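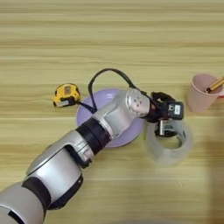

Arm and gripper of the Furnum cell over the bench, with the wrist cable in its raised loop. A roll of clear packing tape lies under the fingers.

The Furnum cell is a single-arm tabletop manipulation station developed at the Sampaio workshop and used for grasping trials with small household objects. It consists of one jointed arm, a two-finger gripper, a module mounted on the gripper, and a wooden bench that serves as the working surface. The station is known mainly for its maintenance procedure, the Cilel routine, which was written by Érica Moura and later revised by Sebastião Fagundes.

Layout

The arm reaches over the bench from one corner and works diagonally across the surface. Its outer shells are silver-white and rounded, with black bands at two places along its length. The narrower band separates the forearm from the segments above it and is used as a reference mark during cable dressing.

The wrist ends in a short cylinder with a flat, drilled face. The gripper is fastened beyond this cylinder and can be removed without opening the arm. A black cable runs outside the shells and connects near the wrist and gripper. Early versions of the station carried this cable close to the arm under fabric ties. The ties were dropped after repeated failures at the connector, and the cable has since been left in a free loop.

Cable dressing

The loop is the part of the cell that needs the most attention. It must be long enough for the wrist to turn through its full working range and short enough to stay clear of the objects on the bench. Moura's original notes gave a free length of 400 mm between the last fixed point and the connector. Fagundes shortened this to 385 mm after the loop was found to drag across low objects when the arm was folded back.

The dressing procedure is carried out with the arm powered and held in a raised pose. The operator releases the last clip, turns the wrist slowly to each end of its travel, and watches for a point at which the cable pulls straight. If it does, slack is fed forward from the base in small steps and the turn is repeated. The clip is then closed and the arm is lowered over the bench to confirm that the loop stands up and away from the surface. A cable that has taken a permanent twist is replaced. Attempts to straighten one by heating the jacket are recorded in the log of the second station and were given up.

Gripper alignment

The fingers are aligned with the gripper pointing down. A coarse check is made first, by lowering the open fingers over an object with a round opening, usually a roll of packing tape laid flat. The opening gives the operator a visible center to aim for, and an error in the wrist angle shows as one finger arriving closer to the inner edge than the other. Clear tape is harder to judge than brown tape, and Moura's notes advise against it for a first setup. It remains in use as a trial object.

If the coarse check is passed, the fingers are closed on a gauge block and the gap is read at the tip and at the root. The wrist screws are loosened only when the two readings differ. They are retightened in a crossing order, half a turn at a time, and the check is repeated from the start.

Setup of trial objects

Objects are placed by hand before each run. The usual set includes a plate, a cup, a pencil, a tape measure and a tape roll. Positions are not fixed, but the operator leaves enough room between neighboring objects for the open fingers to pass. Tall items such as a cup with a pencil standing in it are kept to the side, where the upper arm does not cross them. The plate may lie under the arm's path. Its low rim makes it useful for testing approach height.

A tape measure is included as an object to be grasped and is not used for setting up the station. Fagundes added this remark to the routine after bench distances had been taken with the trial item, which had a bent end hook.

Maintenance intervals

The Cilel routine divides the work into a short check and a full service. The short check covers the cable loop, the connector, the finger surfaces and the bench, and is done before the first run of a session. The full service falls due after every 12 sessions and adds the wrist screws, the gripper alignment and a slow joint-by-joint sweep, during which the operator listens for rubbing at the shell edges. Dust and scraps are wiped from the bench with a damp cloth. Solvents are avoided — they lift the finish and leave patches that disturb the camera exposure.

The first station logged 538 sessions before its gripper was exchanged. Most of the repairs entered in that period concern the cable or its connector. Worn finger surfaces come second.

Revisions

The current text of the routine is dated 12th February. It merges the dressing and alignment sections, formerly two separate sheets, and removes the instructions for fabric ties. A shorter version was prepared for the Tellard cell, which has the same wrist but carries its cable inside the arm. The section on loop length does not apply there.

See also

Cable management
End effector
Tellard cell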